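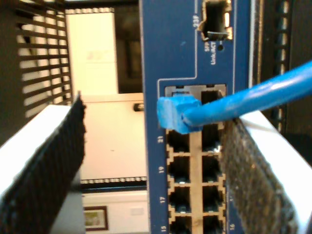 Port localization in the Cletarora planner has been rewritten over the summer, and the new version entered regular use on Friday. The previous module found each socket separately and gave the planner a position with no identity attached. Its replacement fits one grid to the whole block of ports, then reads the printed numbers to anchor it. The numbers are sideways on a switch mounted this way, with 15, 17, 19 and 21 running up the left margin, so the reader now tests all four rotations before it reports a match. A plug already seated in the block, such as the blue one near the top, is treated as a known obstacle together with its cable.

Lanying Ren prepared 1052 labeled views for the evaluation. The old module assigned the wrong port in 27 of them and the new one in three. Planning time is unchanged.

Cable slack remains unsolved. The planner models a cable as a short fixed curve, and Xuelian Fang is testing a longer model at Sastport through August. The logging format will stay as it is until her results have been reviewed.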